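Sorting the cloths, light and dark
May 24, 2020

I said last time I would write something about the cloths, and then I wrote about shelves instead. So, the cloths.

We get through a lot of them at work. They end up on the backs of chairs, in the drawer with the tape, under the sink, and in Hicham's coat pockets. Until this month they were all washed together and put away together in one big sack, and by the end the light ones had gone the colour of dishwater. Nouhaila Kabbaj does most of the washing and she had had enough of it. She asked if we could at least keep the darks away from the lights before they reached her. I said I would do it.

The way I do it now is very simple. Light grey and white go in the pink one. Black and navy go in the tan one. I keep the two on opposite sides of the table so that I don't have to look where my hand is going. Anything I can't decide on goes in the middle and waits until the end, when it nearly always turns out to be dark.

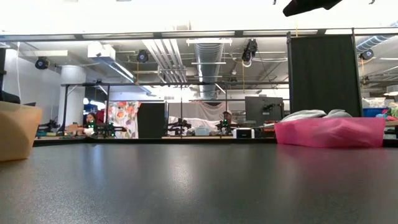

Light grey on the pink side, and the big room behind.

I used to sort on the floor, on a sheet, and my knees didn't thank me for it. A table is much better. A dark table top is good for the light cloths but bad for the black ones, and I have twice put the lid down on a sack thinking I had finished when there was still a black cloth lying in front of me. Younes suggested an old white towel underneath. I tried it and it slid about, so I went back to the bare table and now I run my hand over it before I pack up.

The first full sort took longer than I expected. We had 59 dark cloths and far more light ones, and I gave up counting the light ones after 200. A good number were past saving. I put 21 aside for really dirty jobs, such as bike chains and the drain outside, and those live in a Pisby tub by the back door with the lid on. Please don't put them back with the others.

Folding comes second. For a while I folded each cloth as I picked it up, but it is slow, and you keep stopping to look for a flat bit of table. Now I sort the whole lot first and leave them crumpled. When the heap is gone I go back and fold: in half, in half again, then once more for the big ones. The light ones stack well. The navy ones are longer than the rest and never come out the same size, so I fold those last and lay them on top of the pile.

Labels are another matter. Most of ours have a little white tag sewn into the edge, and if you fold with the tag inside you can't find it later when you want to know how hot to wash the thing. I try to leave the tag showing at a corner. Said Slaoui cuts his off, and then asks me what temperature they need.
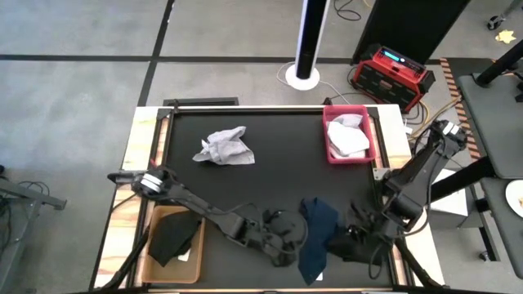 Can you wash navy and black cloths together?
I do, at 30 degrees, and I have had no trouble with it. New navy ones get a wash by themselves first, as the dye can run.

Next I want to do something about the tea towels, which have got mixed up with the cleaning cloths again. There are 18 of them and they ought to be in the kitchen drawer. Nouhaila would like them washed separately, and I agree with her, but we need somewhere to put the used ones first. I might get another cardboard tray.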